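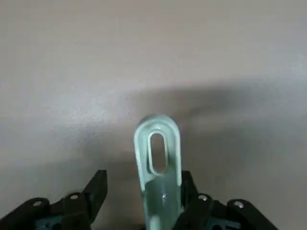
1/
Day one of cleaning out the Drawer. I have lived in this house in Estdale long enough to have stopped seeing it, and now it won't close, and there are relatives coming who open drawers.

23 Dec 2018

2/
First item for consideration: a mint green thing with a slot in it. Rounded at the top, small shiny bolt or rivet in the front. I've been through the whole kitchen holding it in my mind against every object I own and nothing has come forward to claim it.

3/
I'd like to bin it. I can't bin it. You don't put a rivet in something that doesn't matter. (It could be a bolt. I've squinted at it from both sides of my glasses.)

4/
My household has views. So far: the hanging end of a vegetable peeler. The hanging end of a pizza cutter. "Something off the caravan." We have never had a caravan.

5/
The hanging end of SOMETHING is where I'm leaning. A slot like that wants a hook. But I own no other mint green kitchen item, and I feel I'd remember a mint green phase. I remember the terracotta one and so does everybody who was made to eat in it.

6/
Moving on for the sake of morale. The rest of the top layer:

rubber bands, fused
a key
a different key
takeaway menu, Esen Noodle House, which is a nail place now
birthday candles, used, because you might want them again at the same height
soy sauce fish, full, age unknown

7/
The menu stays. I know the nail place doesn't do laksa. It's the only place I have the phone number of the plumber, who I wrote on the back of it in September of some year when the laundry was going under.

8/
Tried both keys in every lock in the house. One of them opens the front door of the house. So that's where the spare was while I sat on the step for two hours last winter eating the dog's biscuits. They're quite plain.

9/
To the person asking: yes, there is a dog, no, she wasn't hungry afterwards, I didn't eat them all.

10/
Second layer. Instruction booklets. I have the manual for a Gethin hand mixer in 23 languages and have not got a Gethin hand mixer. I do have the beaters from it. One in here, one in the shed, where it has been used to stir fence paint.

11/
Somebody has suggested the green thing is part of the mixer. I went and read the parts diagram. It has a beater ejector, a cord clip and what the English section calls a "speed choosing". Nothing with a slot. Read the Finnish in case. Same drawing.

12/
People of the internet, your suggestions in the order they came in:

zip pull off a big suitcase
top of a fly swat
handle of a kid's toy saw
bag clip (half)
"thats the thing that goes on the thing"

Thank you all. The last one has the most likes.

13/
Not a zip pull, I reckon, though I did go and check the suitcases. Found a beach towel and a boarding pass. Did not find a mint green gap.

14/
The bag clip theory I took seriously. We have a lot of bag clips. They come free with resentment. But it widens a bit below the slot and the green goes darker down there, and no clip of mine has ever gone to that much trouble.

15/
Lunch. Ate it standing up, as the contents of the Drawer are on the table and the former contents of the table are on the chairs.

16/
Third layer is where it gets geological. Loose rice. A tape measure that goes to 2 metres and then gives up. Blu-tack with a history. The Allen key from every bookcase I've ever sworn at, all of them the same size, kept in case one bookcase feels strongly about which.

17/
Went to Stikgate Hardware for a drawer organiser, as you do when you own too many things and would like to buy something to put them in. Took the green thing with me in my pocket.

18/
The bloke at the counter turned it over, looked at it for a good while, breathed in through his nose and said "yeah, nah, we don't do those anymore."

19/
ANYMORE

20/
I asked him what they were when they did do them. He said they came in a pack. There was a queue behind me with a Christmas tree stand in it and I lost my nerve.

21/
So now I know it used to come in a pack, meaning that at one time I had others. I have been home and looked behind the fridge. Colour me unsurprised: more rice.

22/
The organiser has compartments, by the way, and is 373 mm wide. The Drawer is not 373 mm wide. I know that now. I'd have known it earlier if I'd used the tape measure instead of putting it in the "maybe" pile.

23/
Organiser is now living on top of the microwave holding the maybes. It looks very smart. It looks like a second drawer with no drawer.

24/
My sister rang. I described the green thing down the phone. She said "is it a bit glossy?" I said yes, slightly. She said "rounded at the top?" I said YES. She said "no idea" and asked what time we're eating.

25/
She lives 800 kilometres off and is bringing a trifle by car. I have told her what I think about that and she has told me what she thinks about my drawer.

26/
Final tally for the bin: the rubber bands, the rice, the soy fish (drained first, with ceremony, over the sink, bit of a mistake with the window open), a dead torch, the battery that killed the torch, and the manual. The Finnish was the best part of it.

27/
Kept: key, key, menu, candles, Allen keys, beater. The beater is going to the shed to be with the other one.

28/
The Drawer closes. It closes so well it bounces back out a bit. I've been in three times to close it again for the noise.

29/
Green thing has its own compartment in the organiser. Front left. I tried it in a bag of odds and ends and kept getting it out to look at the slot, so it may as well be handy.

30/
Whoever said "part of a label holder for plants", I'm listening. I have killed enough basil to have needed labels. Will check the shed tomorrow when I take the beater down.

31/
Reply guy from Estdale says his mum had one and it was "for the blinds". We've got curtains. But we had blinds when we moved in. Does anyone remember what colour the cord ends were on old kitchen blinds, and did they have a rivet? Asking before I ring the last owners two days out from Christmas.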